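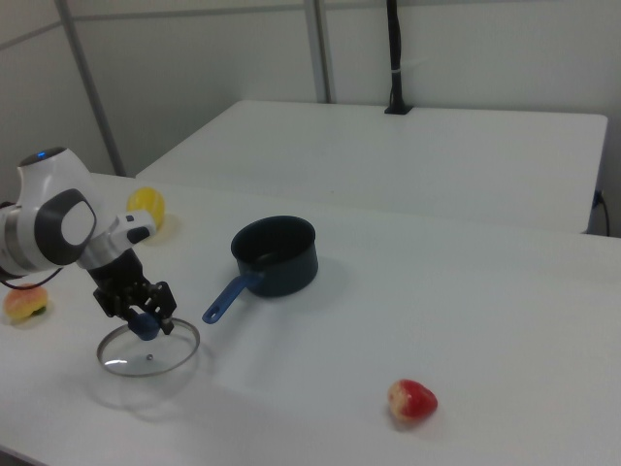

Brernthorpe, March

Guides > Clundel arm > Gathering examples

4. Recording the lid task

Do make yourself comfortable first, as a full set is 700 examples and there's no prize for rushing!

1. Lay the lid flat, with the saucepan and toy fruit well apart from it.
2. Start recording, then bring the gripper down over the blue knob, nice and gently.

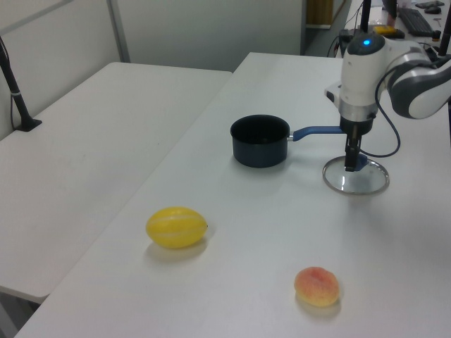 Hamdy writes that short pauses at the knob are fine, but long ones teach the arm to dither, so please trim them.

Caution: keep your hands off the table while the arm is live.

3. Close the fingers and lift slowly (a slight tilt of the lid does no harm).

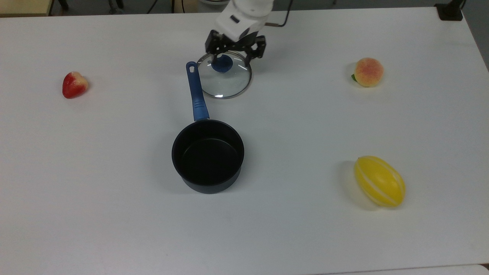

4. Save the example, shuffle the fruit about and begin again.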